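Oct 7, 2022. A short thread on how our gripper learned to hold on and forgot how to let go.

1/ Friday, 4 p.m. The Beketti hand closes on a cloth. Good. We ask it to open. It considers this and declines.

2/ Log says "release OK" 1,824 times. The fingers had other views. Védís read the whole log anyway – she's like that.

3/ Cause: after a stall, the controller zeroes its position wherever the fingers happen to be. So "fully open" now meant "squeezing." It was very sure of itself.

4/ We power cycled it 6 times. It came back each time with the same opinion.

5/ Yes, there's an e-stop. It cuts motor power. The gearbox doesn't back-drive, so the grip stays exactly where it was. Safe for the motor, at least.
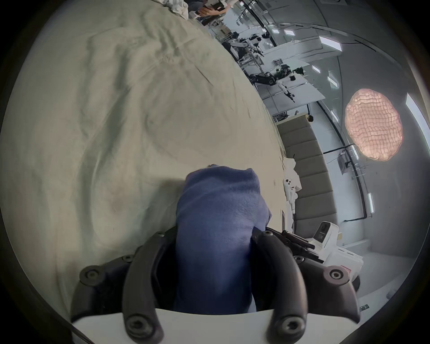
6/ Could it do that to a finger? At full force, it could, so the current limit is now way down and hands stay out until the fix is in.

7/ Patch on Monday. Leonie has hidden the good towels.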